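9월에 시작하는 Cludia 살림말 모임에서 함께 읽고 쓰고 녹음할 분들을 찾습니다.

안녕하세요. 살림말 모임을 꾸리고 있는 Cludia입니다. 지난봄에 첫 모임을 마치고 나서 "다음은 언제 하느냐"는 연락을 꽤 많이 받았는데, 답을 미루고 미루다 이제야 공고를 올리게 되었어요. 기다려 주신 분들께는 죄송하고 또 고맙습니다. 글이 조금 길어질 것 같으니 급하신 분은 맨 아래 신청 방법만 보셔도 괜찮습니다. 그래도 차 한 잔 놓고 천천히 읽어 주시면 더 좋겠어요.

## 살림말이 뭔가요

집에서만 쓰는 말이 있지요. 어머니가 행주를 부르던 이름이라든가, 할머니가 장독 뚜껑 여는 날을 두고 하시던 말씀이라든가, 형제끼리만 알아듣는 반찬 이름 같은 것들요. 사전에 실린 사투리도 있고, 어느 집에서 누가 잘못 발음한 것이 그대로 굳어 삼대째 내려오는 말도 있습니다. 저희는 이런 말을 통틀어 살림말이라고 부릅니다. 학술 용어는 아니고, 첫 모임 때 저희끼리 붙인 이름이에요.

첫 모임에서 모은 낱말과 표현이 지금까지 3,424개입니다. 카드에 적어 상자에 넣어 두었다가 지금은 'Getar'라는 이름의 온라인 낱말창고로 옮기고 있어요. 그중 소리까지 녹음된 것은 437개뿐입니다. 글로 적어 놓으면 뜻은 남는데 말맛은 영 남지를 않더라고요. 같은 "아이고 됐다"라도 밥상을 물릴 때와 손주 세뱃돈을 돌려줄 때가 전혀 다르게 들리는데, 카드에는 똑같이 적혀 있으니 나중에 읽는 사람은 알 길이 없지요. 그래서 이번 모임은 녹음에 시간을 넉넉히 쓰려고 합니다.

## 이런 분을 기다립니다

국어를 전공하셨거나 방송 일을 해 보신 분을 찾는 것은 아닙니다. 물론 그런 분도 환영이에요. 지난번에 오신 분들을 떠올려 보면 세탁소를 하시는 분, 야간 대학원생, 막 은퇴하신 분, 아이 둘을 재워 놓고 오시는 분까지 참 다양했습니다. 공통점이라면 남의 집 이야기를 재미있게 들으셨다는 것 정도일까요.

- 만 19세 이상이고 한국어로 편하게 대화하실 수 있는 분
- 여섯 번의 모임 가운데 다섯 번 이상 나오실 수 있는 분
- 가족이나 이웃 어른 한 분 이상에게 말을 여쭤볼 수 있는 분
- 자기 목소리가 녹음되는 것을 크게 불편해하지 않으시는 분

세 번째 조건을 보고 망설이시는 분이 계실 것 같아 덧붙입니다. 꼭 피붙이가 아니어도 됩니다. 단골 반찬가게 사장님께 여쭤본 분도 계셨고, 예전 하숙집 주인 할머니께 십몇 년 만에 전화를 드린 분도 계셨어요. 그 통화는 결국 낱말을 한 개도 못 건지고 두 시간 동안 안부만 나누다 끝났다는데, 저희는 그것도 아주 좋은 숙제라고 생각했습니다.

고향이 어디인지는 따지지 않습니다. 서울 토박이 집안의 말도 아직 많이 모자라고, 해외에서 오래 사신 분들 댁에서 우리말과 그 나라 말이 섞여 생긴 표현도 무척 궁금합니다.

## 모임은 이렇게 흘러갑니다

저녁 7시에 모여 9시 반에 헤어집니다. 장소는 Clasen 건물 2층의 공용 작업실이고, 엘리베이터가 있어 휠체어나 유아차로도 올라오실 수 있습니다. 저녁을 못 드시고 오는 분이 많아서 주먹밥이나 김밥 정도는 준비해 둘게요. 못 드시는 재료가 있으면 신청서에 꼭 적어 주세요.

첫 시간에는 서로 인사를 나누고 각자의 집에서 쓰는 말을 하나씩 소개합니다. 거창한 것 말고, 오늘 아침에 쓴 말이면 충분해요. 두 번째와 세 번째 시간에는 어르신께 말을 여쭙는 법, 받아 적는 법을 같이 연습합니다. 질문지를 나눠 드리기는 하는데 그대로 읽으시면 대개 어르신들이 "그런 거 없다" 하고 입을 닫으시거든요. 마늘을 까면서 여쭤보면 훨씬 잘 나옵니다.

네 번째 시간은 집에 있는 작은 물건을 하나씩 들고 와서 그 물건을 둘러싼 말을 풀어놓는 날입니다. 지난번에 제일 반응이 좋았던 시간이기도 해요. 비싼 물건이나 오래된 물건일 필요는 전혀 없고, 탁자 위에 올려놓을 수 있는 크기면 됩니다. 뚜껑을 두고 한 집에서는 '덮개'라 하고 옆집에서는 '두께'라 하고 또 어떤 댁에서는 '모자'라고 하시는 바람에 그 이야기만으로 한참을 보냈던 기억이 납니다.

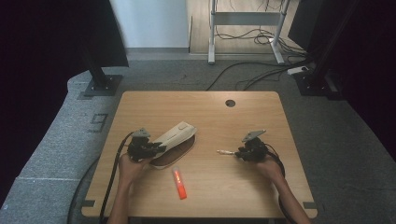
## 녹음과 낭독

다섯 번째 시간에는 한 분씩 녹음을 합니다. 한 분 앞에 40분을 잡아 두었으니 천천히 하시면 돼요. 그날은 모두가 같은 시각에 오실 필요가 없고, 순서를 미리 정해 오후부터 저녁까지 나누어 오시게 됩니다. 오후가 편한 분은 신청서에 표시해 주세요.

녹음은 Fergus Dow 님이 맡아 주십니다. 라디오 일을 오래 하셨고 한국에서 사신 지도 꽤 되어서 웬만한 농담은 다 알아들으십니다. 마이크 앞에서 얼어붙는 분들을 많이 만나 보신 터라 처음 십 분은 녹음도 안 하고 날씨 이야기만 하세요. 지난번 참여자 한 분은 그 날씨 이야기가 제일 재미있었는데 왜 안 남겼느냐고 아쉬워하셨습니다.

여섯 번째 시간은 작은 낭독회입니다. 가족이나 친구를 두 분까지 데려오실 수 있어요. 무대에 서는 것이 부담스러우면 녹음한 소리를 틀어도 되고, 옆 사람에게 대신 읽어 달라고 부탁하셔도 됩니다. 첫 모임 때는 참여자의 아버님이 객석에 앉아 계시다가 "그거 그렇게 말하는 거 아니다" 하고 일어나 직접 고쳐 주셨어요. 그 부분은 나중에 따로 다시 녹음해서 Getar에 올렸습니다.

## 함께 준비하는 사람들

전체 진행은 Isla Cruickshank 님이 합니다. 스코틀랜드 어촌에서 할머니의 뜨개질 용어를 모으던 것이 시작이었다고 해요. 한국어로 진행하시고, 본인도 시댁에서 배운 살림말을 매번 하나씩 들고 오십니다. 가끔 그 댁 어머님이 만드신 식혜도 들고 오시고요.

'Tai'는 모임이 끝난 뒤 나오는 소책자의 이름입니다. 참여자들이 쓴 짧은 글과 낱말 목록이 실리고, 이번이 두 번째 권이에요. 글은 한 분당 원고지 다섯 장 안팎으로 부탁드리는데, 더 짧아도 좋습니다. 맞춤법은 편집할 때 봐 드리지만 집안에서 쓰는 말은 고치지 않고 그대로 싣습니다. 첫 권이 궁금하신 분은 작업실 책장에 꽂혀 있으니 언제든 들춰 보세요. 빌려 가실 때는 옆의 공책에 성함만 적어 주시고요.

## 비용과 드리는 것

참여비는 없습니다. 오히려 교통비를 조금 챙겨 드리고 싶은데 넉넉한 살림이 아니어서 모임 때마다 만 원씩 드리는 것으로 정했습니다. 마지막 날 한꺼번에 계좌로 보내 드려요. 책이 나오면 참여자께 다섯 권씩 드리고, 녹음 파일도 전부 드립니다. 어른들 목소리가 담긴 파일을 받아 가시는 것을 가장 좋아하시더라고요.

녹음과 글의 권리는 말씀하신 분과 쓰신 분께 있습니다. 낱말창고와 소책자에 싣는 것만 허락을 구하고, 동의서는 첫 시간에 함께 읽으면서 설명드릴게요. 어르신께 받을 동의서는 큰 글씨로 따로 만들어 두었습니다. 나중에 마음이 바뀌면 말씀만 해 주세요. 파일을 내려 드립니다.

## 신청 방법

이번 정원은 14명입니다. 신청하시는 분이 더 많으면 아직 녹음이 적은 지역과 연령대를 먼저 모시게 되어, 선착순은 아니라는 점을 너그럽게 이해해 주세요. 아래 내용을 편한 분량으로 적어 Cludia 사무국에 이메일로 보내 주시거나, Clasen 건물 1층 안내 데스크에 종이로 맡겨 주셔도 됩니다. 손글씨도 아주 좋습니다.

1. 성함과 연락처, 태어난 해
2. 자라신 곳, 그리고 말을 여쭤볼 분이 자라신 곳
3. 집에서만 쓰는 말 한 가지와 그 말에 얽힌 이야기
4. 오후 녹음이 가능한지
5. 음식이나 이동, 시력·청력과 관련해 저희가 미리 알아야 할 것

3번은 잘 쓰려고 애쓰지 않으셔도 돼요. 두 줄만 보내신 분도 계셨고 편지지 여섯 장을 채워 보내신 분도 계셨는데, 두 분 다 함께하셨습니다. 생각이 안 나면 댁에 있는 분께 "우리 집에서만 쓰는 말이 뭐가 있지?" 하고 한번 물어보세요. 보통은 그 자리에서 두세 개가 나오고, 하나쯤은 서로 자기가 만든 말이라고 우기시게 될 거예요.

결과는 뽑히신 분께도, 이번에 모시지 못하는 분께도 모두 전화나 문자로 알려 드립니다. 모시지 못하더라도 보내 주신 말은 허락해 주시면 Getar에 성함과 함께 올리겠습니다.

참, 아이를 데려와도 되느냐고 물으시는 분이 많은데 됩니다. 작업실 옆에 매트를 깐 작은 방이 있고 그림책도 조금 있어요. 다만 다섯 번째 시간만은 소리가 들어가서 곤란하니 미리 상의해 주세요. 주차는 건물 뒤편에 자리가 몇 개 없어서, 되도록 버스를 타고 오시기를 권합니다.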